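Finally sold the Alstead estate this week, so a thread on it, as a few people asked what replaced it and why.

Background: 1684 cc, five-door, the same dull green as the one in the detective series with Emese Oláh. I bought mine years before the programme, but everyone assumed I was a fan.

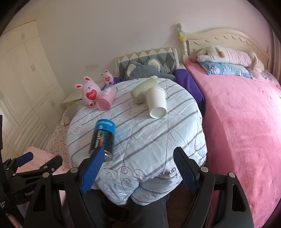
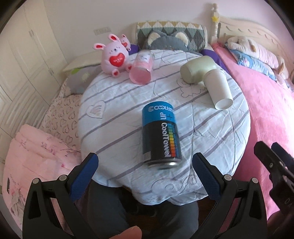
2/ The television connection did push the price up. In March I was offered 700 for it. After the repeats started I had three messages in one evening, and it went to Arif Herath for 1105.

3/ Arif runs a small hire yard at Graltcombe. He supplies cars for filming and already has two Alsteads. Mine is likely to be a background car, parked in a street. He said the seats are what he wanted, as the originals are hard to get.

4/ On the programme they used at least two cars. One had the sunroof, one didn't. Watch the second series and it changes between the hotel and the harbour.

5/ Several people have said Oláh kept the main car afterwards. I can't find anything to support that. The only thing I've read is an old club newsletter piece by Imad Qudah, who wrote that it went back to the hire firm with a damaged nearside door.

6/ What I have now is an Emetti saloon. Smaller, better on fuel, heater works. Widad Bitar had one in the hospital drama for a few episodes, so I expect I'll be asked about that as well.

7/ Spares: I still have a box of Alstead bits, mostly door seals, a rear lamp and the workshop manual. Haruto Aoki has first refusal on the manual. The rest can go to anyone who'll collect. Message me with what you need and I'll check the part numbers tonight.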